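Rubrique : Vie locale | Habitat
12 partages · 7 commentaires

Papiers peints anciens : l'atelier Langat ouvre ses réserves au public

L'atelier Langat, installé depuis vingt ans dans l'ancienne filature de la rue des Teinturiers, va montrer pour la première fois ses rouleaux de papier peint au public. L'ouverture est prévue le dimanche 17 mars, de 10 heures à la fin de l'après-midi. L'entrée est gratuite, mais il faut s'inscrire, car les salles du premier étage ne peuvent pas recevoir beaucoup de monde à la fois.

La collection compte 438 motifs différents, pour la plupart des fleurs, des rayures et des petits losanges qui étaient à la mode dans les chambres et les couloirs de la région. Elle a été réunie par Neema Langat, qui a commencé par garder les chutes de ses propres chantiers. Ensuite, des habitants lui ont apporté ce qu'ils trouvaient dans leurs greniers.

« Au début, je gardais seulement les beaux, explique-t-elle. Après, j'ai compris que les gens cherchaient surtout le papier ordinaire, celui de la cuisine de leur grand-mère. Celui-là, on l'a jeté partout. »

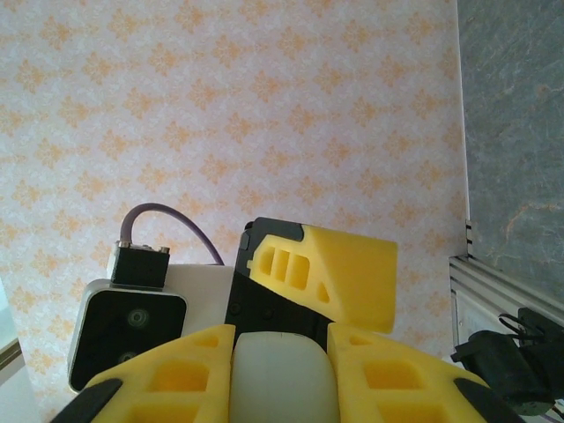 Les demandes viennent surtout de propriétaires qui rénovent une maison et qui découvrent, derrière une armoire, un morceau de l'ancien décor. Ils envoient une photographie ou un petit échantillon, et l'atelier cherche s'il possède le même dessin. Quand le motif existe en réserve, il peut être réimprimé en petite quantité. Quand il n'existe pas, il faut le redessiner à la main, ce qui prend plusieurs semaines et coûte nettement plus cher.

La réimpression est confiée à la maison Drorano, qui travaille encore avec des rouleaux gravés pour les petites séries. Son responsable, Kibet Rotich, sera présent le dimanche matin pour montrer comment on prépare les couleurs. Il insiste sur une difficulté que les clients ne connaissent pas toujours – un rose qui a vieilli cinquante ans dans une pièce au sud n'est plus le rose d'origine, et il faut choisir lequel des deux on veut retrouver.

Une partie de la visite sera consacrée à la pose. Mutua Rashidi, tapissier, montrera comment on raccorde un motif disposé en rangs décalés, avec un seul mur et une porte à contourner. Il conseille de commander toujours un rouleau de plus que le calcul, et de vérifier le numéro de bain sur chaque étiquette avant d'ouvrir l'emballage.

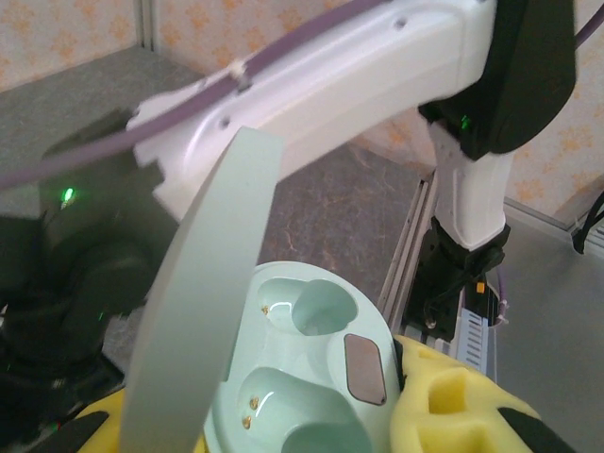

Peut-on apporter son propre échantillon le jour de la visite ? Les morceaux de papier seront acceptés à l'accueil jusqu'à midi, dans une enveloppe avec le nom et le numéro de téléphone, et la réponse sera donnée par courrier.

L'atelier a aussi demandé une aide à la commune pour numériser ses motifs. Le devis présenté au conseil s'élève à 2 110 euros, sans compter le temps de travail. La décision n'est pas encore prise. Kiprono Shemweta, adjoint à la culture, se dit favorable, mais il souhaite que les images soient ensuite consultables à la médiathèque et pas seulement dans l'atelier.

Du côté des riverains, la question du stationnement revient souvent. Lors de l'ouverture de la filature en novembre, des voitures étaient restées tout l'après-midi devant les garages. Cette fois, le parking de l'école sera ouvert et la rue sera fermée dans sa partie haute. Les personnes à mobilité réduite pourront entrer par la cour, où se trouve le monte-charge.

Mwende Mutiso, qui habite en face, a prêté trois albums de famille pour l'occasion. On y voit des salons du quartier dans les années soixante, avec leurs papiers à fleurs jusqu'au plafond. « Ma mère changeait le papier du salon avant chaque mariage, raconte-t-elle. Il y a eu quatre mariages, donc quatre papiers, et je crois qu'ils sont encore tous les uns sur les autres. »
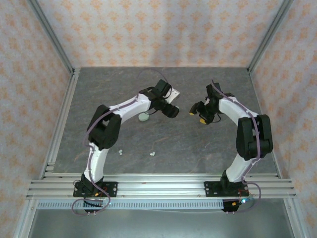

Motif orange répété sur fond rose crème pâle.

Les albums resteront exposés pendant une semaine dans le hall, aux heures d'ouverture de l'atelier. Les inscriptions se font sur place ou par téléphone. Les enfants doivent être accompagnés, et un coin de dessin leur sera réservé au rez-de-chaussée. En cas de forte affluence, un second créneau de visite pourra être ajouté en fin de journée.

Mots-clés : décoration, patrimoine, artisanat, sorties du week-end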